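プレルネトゥム・ノルディックセンター公開日に行ってきました

10/10/18

シーズン前の一般公開日に、朝いちばんのバスで行ってきました。クロスカントリースキーを始めて三年目、雪のない時期にコースを見るのは初めてです。前の晩からそわそわしてしまって、手袋まで鞄に入れていました(もちろん出番なし!)。
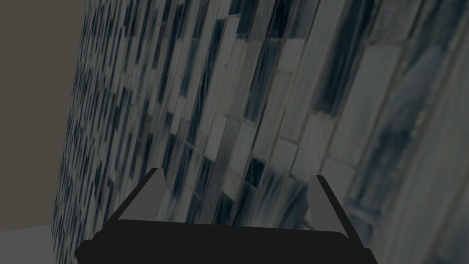
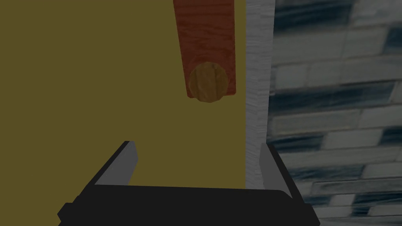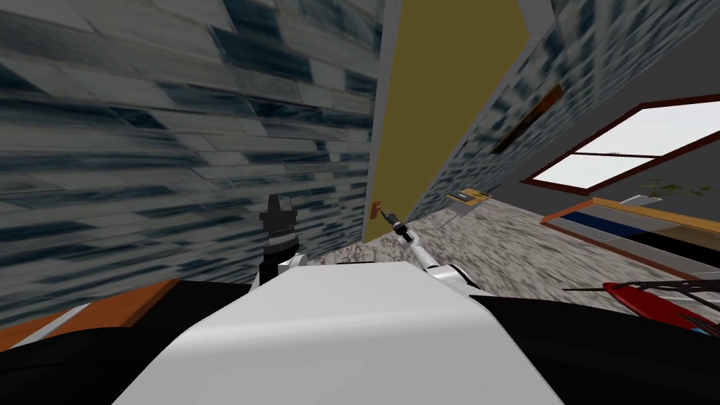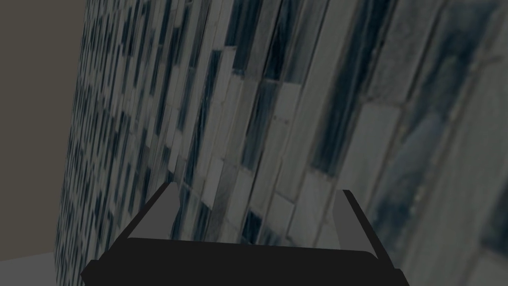 受付で番号札をもらい、午前の組でまずコースを歩きました。全長7キロの周回コースで、冬はクラシカル用の溝が二本、その横にスケーティング用の圧雪帯がつきます。今は草を短く刈ってあるだけなので、起伏がそのまま足の裏に伝わってきます。テレビで見ていたときは平らだと思っていたスタート直後の区間が、歩いてみるとずっと緩い登りなんですね。ここで飛ばしすぎる選手が多いという話に、心当たりがありすぎて苦笑いしました。去年の私です。

いちばん楽しみにしていたのは、通称「ハントン坂」。コース案内板には「Hunton」と英字で書いてあります。下から見上げると、途中で左に折れていて頂上が見えません。この見えないのがつらい。折れたところで終わりだと思って力を使うと、そこからもうひと登りあります。案内の方は、曲がり角の手前で一度呼吸を整えて、開脚登行の歩幅を小さくするといいと教えてくれました。試しにスキーなしで真似をしながら登ってみたら、それだけで太ももがぱんぱんに。一緒に歩いていた小学生たちは駆け上がっていきました。うらやましい。

下りは林の中を抜けて、最後に右へ大きく曲がります。カーブの外側の木には防護マットを巻くための金具がもうついていて、シーズンが近いなあと嬉しくなりました。地面は前日の雨でところどころぬかるんでいたので、次に行く方は長靴のほうがいいと思います。

昼は本館の食堂で豆のスープと黒パン。スープはおかわり自由で、二杯いただきました。窓際の席からはゴール前の直線がよく見えて、レースの日にここで待つ家族は楽しいだろうなと思います。ただ、席はそれほど多くないので早めに行ったほうがよさそうです。

午後はワックスルームの見学。個人的にはここが本番でした!作業台がずらりと並んでいて、奥の一角ではドロステッティのワックス講習が開かれていました。滑走ワックスをアイロンで溶かして、滑走面に垂らして、のばして、冷まして、削る。手順は知っているつもりだったのに、見ていると自分のやり方がいかに雑だったかわかります。私はいつもアイロンを同じ場所に長く当てすぎていました。先端からテールまで一定の速さで、止めずに動かすこと。削るときはスクレーパーを立てすぎないこと。メモ帳の二ページがワックスの話だけで埋まりました。

講習のあと、グリップワックスの質問をしたら、雪温に迷ったときは硬いほうを薄く塗って、その上に少し柔らかいものを足していけばいい、という答えでした。逆の順番だと塗り直しになるそうです。先に知りたかった……。

隣の部屋にはコルデイロの試し履きブースもありました。スケーティング用のブーツを履かせてもらったのですが、足首の支えがしっかりしているのに、つま先は楽に動きます。自分のサイズは普段の靴よりひとつ上でした。クラシカル用も履きたかったのに、列が長くて時間切れ。値段は聞かなかったことにします。

それから圧雪車の車庫。運転席にも座らせてもらえて、想像よりずっと高い!夜明け前に出て、選手が来る前に整備を終えるのだそうです。冬の朝、あのきれいな溝の上を最初に滑るときの気持ちよさを思うと、もう頭が下がります。後ろについている溝切りの部品を近くで見られたのも収穫でした。

最後に、1月のクラブ記録会の説明会に出ました。今季の定員は174人で、初級の部にも枠があります。種目はクラシカルとフリーの二日間。初日のスタートは一人ずつの時差式なので、集団が苦手な私でもなんとかなりそうです。申し込みは窓口で、参加料のほかに計測チップの預かり金が必要とのこと。帰りがけに用紙をもらって、バスの中で半分書いてしまいました。

売店では去年の大会の記念バッジが残っていて、ひとつ購入。バスは18番乗り場から出るのですが、行きに降りた場所と違うので少し迷いました。本館を出て左、自転車置き場の先です。

帰宅してからさっそく物置のスキーを出し、古いワックスを落としています。滑走面に細い傷をひとつ見つけてしまったので、週末は補修をするつもりです。ハントン坂の曲がり角で息を整える練習も、近所の神社の階段で始めました。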